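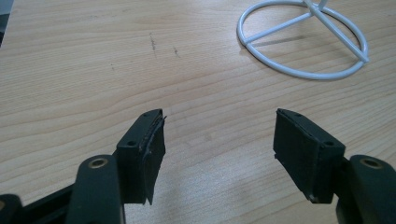
Fig. 4.1 Pale wood, with the grain running in fine, wavy lines.

Chapter 4: Small Things and Where They Go

Every tabletop is on its way to becoming a shelf. Leave one clear on Friday and by Monday it has mail, keys and a mug with opinions. The usual cure is to build upward, which takes the mess off the table and puts it at eye level.

Tiered racks do this with very little material — a base ring, some thin rods, and spokes fanned out from a hub.

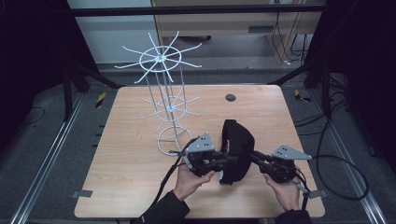 Beryl Marsden would hang nothing on a rack until she had leaned on it, and told her students that a stand is only as good as its foot.

We begin, then, with the foot. Before Exercise 1, set your stand on a level surface and nudge it from each side.
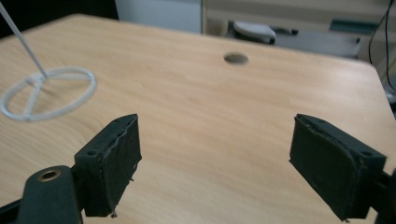 Fig. 4.2 Ring base with three spokes meeting at the hub.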